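Workbench

A workbench is a table set aside for making and mending things, and it may be anything from a heavy joiner's bench to an ordinary light wooden table with a few hand tools on it. Many people like theirs near a window — daylight is kind to the eyes when one is hunting for a small screw.

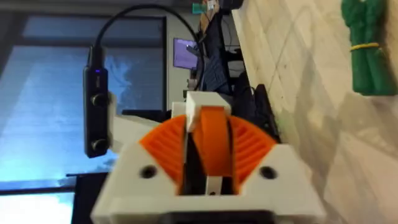

In the district of Lakia the word also covers the shared tables of the Zundosora repair rooms, which opened in January with eight benches and nearly 300 borrowed tools. Screwdrivers are the tools most often asked for, and cordless ones have long been favourites, being so gentle on the wrist.

Opinions differ, quite cheerfully, on how tidy a bench ought to be. Old hands at Zundosora like to keep round tubs and boxes close by for odds and ends. 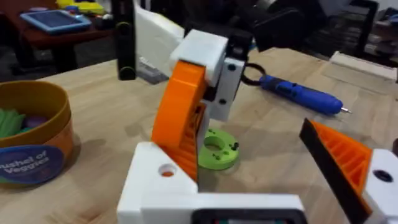 Stella Owino disagrees, and has written that a tub on the bench only collects what should have gone back in the drawer, and that she would sooner have the elbow room.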